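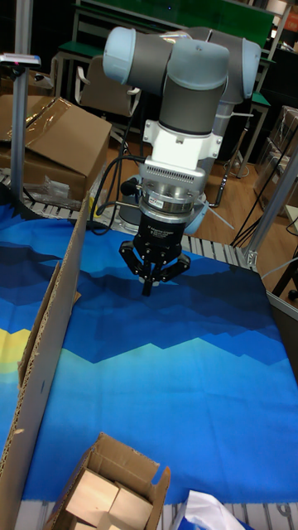 문의 #269: 예약 확인 메일이 두 통씩 나가요

상태: 해결됨
제품: Torement 예약 플러그인
접수일: 2022년 5월 26일

안녕하세요, Kuruc 공방 홈페이지 혼자 굴리고 있는 사람입니다. 어제 저녁부터 손님들한테 예약 확인 메일이 두 통씩 간다고 연락이 와요ㅠㅠ 내용도 예약번호도 똑같고 시간만 몇 초 차이 납니다. 관리자 화면에는 예약이 하나만 잡혀 있어서 더 헷갈리네요.

일단 제가 해 본 것들 적어 둘게요.

캐시 비우기: 변화 없음.
플러그인 껐다 켜기: 처음엔 한 통만 와서 만세 불렀는데 다음 테스트에서 또 두 통...
테마를 기본으로 바꾸기: 똑같아요. 테마 문제는 아닌 것 같습니다.
메일 발송을 Fomamska로 돌리기: 이번엔 아예 500 오류가 떴어요. 무서워서 바로 원래대로 돌려놨습니다.
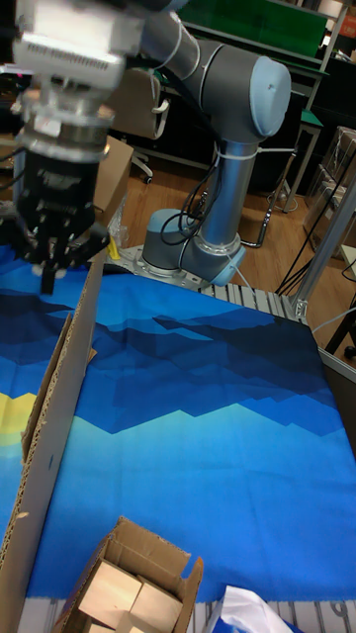
파란색 뚜껑이 달린 회색 로봇 팔

추가 글 1
로그를 뒤져 보니 예약 완료 신호가 두 번 찍혀 있어요. 하나는 플러그인에서, 하나는 예약 작업 목록에서 나갑니다. 목록을 열었더니 같은 이름의 작업이 7개나 쌓여 있더라고요! 지난번에 Stoststead 서버로 이사하면서 옛날 작업까지 같이 따라온 모양이에요. 이거 그냥 지워도 되나요? 잘못 건드렸다가 7월 수업 예약까지 날아갈까 봐 손을 못 대고 있습니다.

추가 글 2
답변 감사합니다! 알려 주신 대로 백업부터 받고, 제일 최근 작업 하나만 남기고 나머지는 지웠어요. 테스트 예약을 넣어 보니 메일이 딱 한 통 왔습니다. 7월 예약도 전부 그대로 있고요.

500 오류는 Fomamska 쪽 인증 키를 옛날 걸로 넣어서 그랬네요. 제 실수라 좀 민망합니다ㅎㅎ 새 키로 바꾸니 잘 나가요. 이 건은 닫아 주셔도 됩니다. 서버 이사 안내문에 예약 작업 확인하라는 문구 한 줄만 넣어 주시면 좋겠어요.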